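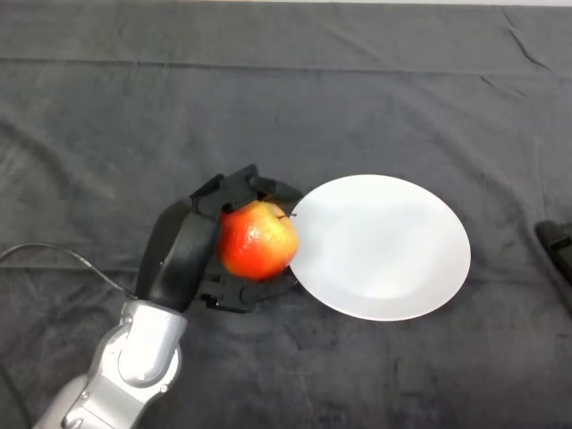
The textile conservation service at the Zutov Regional Library began in October with a single donated collection of tablecloths, runners and altar linens, and it now receives inquiries from households across the district. Matěj Krajčí, who has led the service since its opening, spoke with the library newsletter about the care of cloth in private homes. He began with storage, a subject on which he receives more letters than any other. A dark gray cloth with a long crease running across it from one side to the other is, in his view, a fair picture of what most families will find when they open a linen drawer. "The fold is where the fibers are under strain," he said. "If the cloth is folded in the same place every year, that is the place where it will eventually split."

Mr. Krajčí recommends that large pieces be rolled on a cardboard tube covered with unbleached cotton. Where there is no room for a tube, he asks owners to refold each cloth along different lines every season and to pad the folds with acid-free tissue. The Zutov collection holds 877 catalogued pieces, of which 181 were found to have damage along old fold lines at the time of intake.

Asked about ironing, he was more cautious. "People want to press a cloth before they put it away, and I understand the wish," he said. "A pressed fold is a sharp fold. Iron it before you use it, and put it away unpressed." Starch should be washed out before long storage, as it attracts silverfish and stiffens the cloth with age.

The service is supported by the Adeo Foundation, which pays for two bench positions and for a yearly visiting specialist. The present visitor is Jianguo Wei, whose training was in wool and felted fabrics. Mr. Wei described moths as the most common cause of loss in the pieces brought to him. "Owners look at the middle of the cloth," he said. "I ask them to look at the hem, and under the lining if there is one. The larvae prefer a dark place where they are not disturbed."

He does not advise the use of mothballs. Pieces that show signs of activity are sealed in plastic, frozen for up to 170 hours and brought back to room temperature before the bag is opened. Lavender and cedar, he noted, have a pleasant smell and should not be relied upon for protection.

Both men expressed concern about stains treated in haste. Mr. Krajčí recalled a christening cloth from the village of Vado on which a small wine mark had been bleached repeatedly until the linen gave way. "The mark was part of the history of the piece," he said. "I would have left it alone."

Residents may bring items for inspection during the morning hours, between nine and noon. The service asks that cloths arrive dry and unwashed, with any known dates or family names written on a separate sheet of paper and not pinned to the fabric.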